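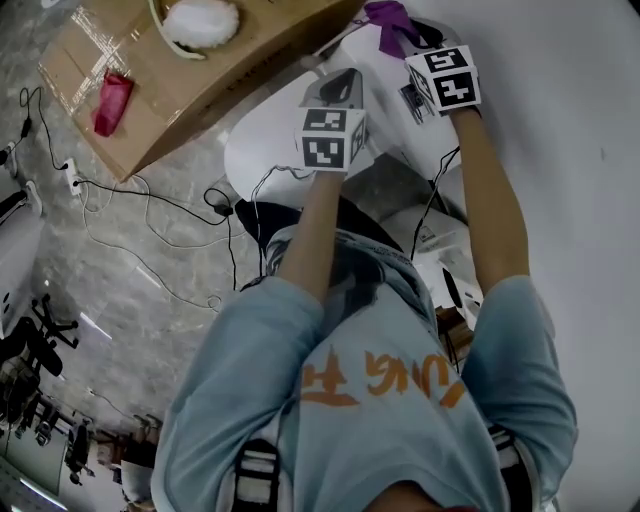

Visit report: Vomow demonstration day, Dirnthorpe

Prepared for the Equipment Working Group, 25 October 2023

Purpose of the visit

Members of the group attended the demonstration day held by Vomow at its Dirnthorpe premises. The firm offers a hand-worn teaching kit, sold under the name Moges, together with a service for turning the recorded demonstrations into material that can be used to train robot arms. The group had been asked to establish whether the kit would be suitable for the household tasks strand of our own programme, and whether the service that accompanies it represents fair value. We were received by Dagim Hadgu, who leads the product side, and by Joaquín Ibarra, who is responsible for training customers' staff.

The kit

Moges consists of a pair of white gripper units worn over the hands, a harness with shoulder straps, and a carrying case. Each gripper carries a cube printed with black-and-white marker patterns, by which the position of the hand is followed while the wearer works. The wearer carries out a task in the normal way, opening and closing the grippers in place of the fingers, and the movement is recorded for later use. No robot is needed while the recording is made. Mr Hadgu stressed this point more than any other, and it is the chief difference between Moges and the remote-controlled arms the group inspected in May.

The present version is the second to be offered for sale. Owners of the first version may exchange their marker cubes without charge, but the older grippers cannot be upgraded.

Demonstrations

The morning was given over to work with cloth. Wearers took it in turns at a white machine with rounded panels, leaning in with both arms extended and with a piece of cloth draped over the machine. Vomow has chosen this sort of work on purpose. Cloth changes shape as it is moved, and the wearer must use both hands together at an awkward reach. Mr Ibarra told us that new wearers tend to hold their elbows too close to the body during the first hour, and that his staff correct this before any recording is kept.

Two members of our party tried the kit. Both found the opening and closing action easy to learn. One reported that it was hard to judge how firmly a thin fabric was being held, as there is no sense of touch through the gripper. Mr Hadgu accepted the point and said that a version with pressure feedback was being considered, although he would not give a date for it.

The cables deserve a note. A thin black cable runs from each marker cube down alongside the arm, and the group discussed at some length whether these would catch on handles or drawers. No member of our party had difficulty, but both were working under supervision and for short periods. We asked whether a wireless model was planned. The reply was that wireless units had been tried and set aside owing to the added weight of the batteries at the wrist.

Floor space and power were also raised. The demonstration area had a tiled floor, with a power strip and a good deal of cabling on it close to where people were standing. Our own rooms would need covered cable runs before a kit of this kind could be used there, and the cost of these should be included in any proposal.

The service

After lunch the group heard a presentation on the accompanying service, which is named Dranach. Customers send their recordings to Vomow, where they are checked, trimmed and labelled. Recordings in which the markers are hidden from view for too long are returned with a short written explanation. Mr Ibarra showed us a batch of 353 recordings from a trial at the Dirnthorpe site, of which 29 had been returned. The most common fault was the wearer's own forearm passing in front of a cube.

The group considered the written explanations to be clear and of practical use. They would be of particular help to new staff. It was less satisfied with the arrangements for storage. Recordings are kept by Vomow for 300 days after delivery, and we could not obtain a firm answer as to whether a customer may ask for earlier deletion. Mr Hadgu has undertaken to reply in writing.

Terms of hire and purchase

The kit may be bought outright or hired by the month. Hire includes one day of training for up to 4 wearers, delivered on the customer's premises, and replacement of any damaged marker cube. Harnesses are supplied in two sizes. The smaller of these was still rather loose on one of our members, who has asked that it be tried again over thicker clothing before a decision is taken.

Dranach is charged separately — a point that is not obvious from the printed leaflet — and the group was told that most customers take the two together. Cleaning of the grippers between wearers is left to the customer, and the supplied instructions on this subject are brief.

Recommendations

The group recommends that a single kit be hired for one month and used on cloth handling and on the loading and unloading of household machines. It does not recommend purchase at this stage. The hire should not begin until Vomow's written reply on the deletion of recordings has been received and found acceptable.

During the hire period, wearers should keep a simple record of time worn, any discomfort at the wrist or shoulder, and any occasion on which a cable caught or came loose. A second visit to Dirnthorpe is not thought necessary. Members who wish to see the leaflet and the hire agreement may ask for copies from the group's secretary.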